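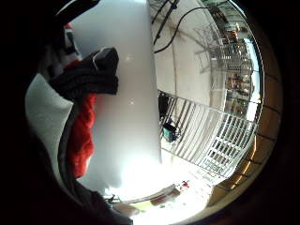 Black garment and red knitted fabric hanging beside a white surface.

Cluvville – Physicians at the Berchtold clinic have published a retrospective review of patients treated for achalasia, an uncommon disorder in which the lower esophageal sphincter fails to relax during swallowing. The review covers 352 patients, all treated at the clinic by either pneumatic dilation or surgical myotomy.

Lead author Hermine Baumgartner and her group compared symptom scores before treatment and at follow-up. Patients with incomplete records, prior esophageal surgery or a diagnosis of malignancy were excluded. High-resolution manometry was used to assign each case to a subtype.

Symptom relief at the first follow-up visit was reported by 90 percent of patients in the surgical group. Of those first treated by dilation, 66 needed at least one further procedure. Repeat treatment was more frequent in younger patients and in those with a dilated esophagus at baseline. Reflux symptoms were recorded in both groups and were managed with medication in most cases.

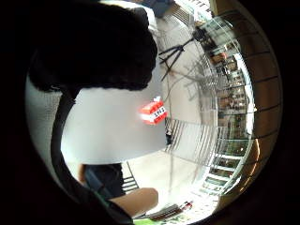 A red block marked "TNT" against the edge of a plain white board.

The authors list several limits. Treatment was not randomized, and the choice of procedure depended in part on age and general health. Follow-up was done by questionnaire, with barium studies available only for a subset – mainly patients seen after the clinic changed its protocol.

Engelbert Rüegg, a gastroenterologist in Amthorpe who was not involved in the review, said the findings should be read with the manometric subtype in mind. "Pooled results hide differences between subtypes," he said. "Type III in particular responds poorly to dilation."

A prospective registry, named Umach, will open in November. It is set to enroll 100 patients in its first phase, with timed barium studies at fixed intervals.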